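## Trumema winter boots: what changed and how to size them

The Trumema boots came in on the last truck in August, and by now most of the sizes have been out of the box and on somebody's feet. We carry two of the three styles this year, the Pindard and the Arango. The low-cut Pravulard has been dropped at our store. It sold slowly last winter and came back more often than the other two, mostly for heel slip.

The Pindard is the one to try first if you walk a lot on sidewalks. It has a rubber outsole, a removable felt insole and a side zipper that runs most of the way down. The shaft was raised this year and the lining is thicker, so last year's size may feel tight. If you wore an 8 before and you like heavy socks, ask for an 8½. With thin socks, your old size should still be fine.

The Arango is stiffer and takes longer to break in. Wear it indoors for a few evenings before you take it out for a full day. The laces that come with it are long, and a few customers have swapped them for a shorter pair. We keep those by the register.

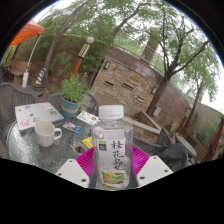

*Osmanthus oolong, by the label.*

Wide widths are available in both styles, in black only. Brown and gray come in medium. Half sizes stop at 11 for both, and there is no half size in the wide fit.

Both boots are treated at the factory, but the treatment wears off. Brush off salt when you get home, wipe the leather with a damp cloth and let the boots dry away from the heater. Pull the insoles out overnight if they got wet. A coat of conditioner every month or so is enough – more than that softens the toe.

Returns are the same as for all footwear. You have 14 days from purchase, with the receipt, and the soles need to be clean. Boots that have been worn outside can be exchanged only for a fault such as a split seam or a broken zipper. Bring both boots, even if the trouble is with one.

Replacement felt insoles for the Pindard are $19 a pair. They fit last year's boots too, but trim them at the toe a little at a time.

Fittings are walk-in through the end of the month. Bring the socks you plan to wear, and come later in the day if you can, when feet are at their largest.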